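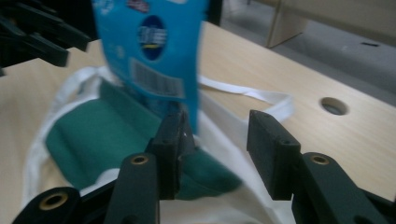
The Blue One

Izzati packed the way she drove. Fast, no signals.

"What's that one," said Mairéad from the doorway.

"Food."

"What kind of food."

"Blue."

It went in the white tote. The tote lay flat open on the table with its mouth sagging and everything that went in had to be talked into it. Four in the afternoon. The bus for Skallik left at 5, from the bottom of the hill, and the driver was Omid Rahimi who did not wait. He'd left his own wife once. She'd had to get a lift with the vet.

Mairéad came in and picked up a sock off the chair. Not a pair. One sock.

"He has socks," Izzati said.

"He has socks from before."

"Socks don't go off."

"You've never met his feet."

So the sock went in. Then a razor, a paperback with the back cover gone, a phone charger that might be for the right phone. Two oranges. Izzati took the oranges out again because of the paperback, and put them in her coat, one each side, and felt stupid and left them there.

It was her father-in-law they were packing for. Was he still her father-in-law? She'd asked Hinata that once, at the copy shop, in a slow hour. Hinata had looked it up. There wasn't a word. You divorced the son and the old man just sort of stayed on, like a lamp.

Brophy, everyone called him. First name, last name, whatever it was. Even Mairéad called him Brophy and she was his sister.

He'd gone up to the clinic at Skallik in December with his chest and he was meant to be there 11 days. The snow was gone now. They moved him from one room to another room and each time he phoned to say the view was worse.

"Did he ask for it," Mairéad said. She meant the blue packet. She had it out of the bag again, she was holding it away from her to read it, no glasses.

"He asked for the blue ones. I went to the shop. I said what have you got that's blue."

"There's a lot of things that are blue."

"I know that, Mairéad."

"There was a biscuit. When we were small. That was blue, the paper."

"Then maybe it's that."

"It's not that. They shut. Pleverel made them, the factory's apartments now." She turned it over and looked at the barcode as if that would be more help. "He could of meant a sweet. There was a blue sweet too."

Izzati took the packet off her. Back in the tote. 4:20. The kitchen smelled of the toast neither of them had eaten. She did pajamas, top and bottom, not matching. She did the crossword book. She did the letter from Daniel, which had come to her address and not the clinic's, because Daniel sent everything to her address, three years on, like she was a post office he'd been married to.

"Is that from himself?"

"Yes."

"Is there money in it?"

"I didn't open it."

"Hold it up to the light."

She held it up to the light. They both looked.

"No," said Mairéad.

The letter went down the side, next to the pajamas.

Then the argument about the good coat. Mairéad wanted him to have it for coming home in. Izzati said coming home when, they haven't said when. Mairéad said well he'll need a coat whenever it is. And it was on the hook by the door, the brown one with the heavy buttons, and the two of them stood there and looked at it and it was a while before anybody moved. It still had the shape of his shoulders.

"It won't fit in the bag," Izzati said.

"Wear it, so."

"It's down to my knees."

"It's cold on that bus."

She wore it. She moved the oranges over from her own coat to his, and in the left pocket was a bus ticket, a pencil, and a wrapper folded up very small. Blue. She didn't unfold it. She thought about it and then she did.

It was from a cough drop.

"Mairéad."

"What."

"Stondutberg. Stondutberg Extra. Is that the sweet?"

Mairéad took the wrapper to the window. She had it right up to her nose. "That's not a sweet, that's for the throat. He ate them like sweets though. He ate them at our mother's funeral, you could hear him from the back, click click click." She started laughing and then had to stop and put her hand flat on the glass. "The eejit. With his chest. He's in a clinic full of medicine and he wants a cough drop."

4:35.

"Does the shop have them?"

"The pharmacy might."

"The pharmacy's at the top of the hill."

"It is."

"And the bus is at the bottom."

"It is, yeah."

Izzati got both handles of the tote in one fist. Something tipped over inside. She said ring Hinata, tell her I won't be in tonight, and Mairéad said I've her number somewhere, and was still saying it when the door banged.

Up the hill then. The coat flapping at her shins, oranges swinging. Past the church, past the apartments that used to be biscuits. Ita Mac Giolla was pulling the shutter down on the pharmacy, she'd got it halfway, and Izzati went under it bent double and came up on the other side next to the sunglasses.

"I'm closed," Ita said, to her feet.

"Stondutberg Extra."

"For yourself?"

"For Brophy."

The shutter stopped. Then it went back up a bit.

"Is he bad?"

"He's bored. I don't know. He asked for the blue ones."

Ita went round behind the counter, no hurry on her at all. Opened a drawer. Shut it. Opened the one under. "He gets the tin," she said. "The packets are cheaper but he likes the tin. It's 600 for the big tin, is that all right, they've gone up." She wouldn't take it when it came to it. She pushed the coins back over the counter with one finger. "Tell him he owes me for the last one and all."

Ten to. The tin wouldn't go in the tote, there was no room on top, so it went in the coat. It rattled. She ran down through the whole town rattling. A dog came out to see. Her own building went by on the left and there was Mairéad up at the window with the phone to her ear and the other arm going round and round like a windmill, go, go, go on.

The bus was there. The engine was running and the doors were shut. Omid Rahimi had his hand on the stick and was looking at the clock on the dash and not at her. She hit the door with the flat of her hand. The clock said what it said. He looked at the coat, and looked at it again, and his face did something.

The doors opened.

"I thought you were him," he said.

"No."

"From the back mirror. I thought, he's up. He's out." He rubbed his nose. "Sit down, sit down, I'm late."

She sat behind him. Nobody else on it but a boy with headphones. She put the tote on her knees and her arms around it. They were past the last house before she looked in, and there it was lying on top of the pajamas, the blue packet, whatever it was. She'd never even read the thing. 15 stops to Skallik. She was starving. She hadn't touched the toast.

She looked at it for two stops and then ate one of the oranges.

At the third stop Omid said over his shoulder, "Has he anyone with him up there?"

"He has me," she said. "Tuesdays mostly, I mean whenever I can get off."

"And what are you to him?"

The tin clicked in the pocket when the bus went over the bridge.

"I bring the bag," Izzati said.

38 comments
Share this story 112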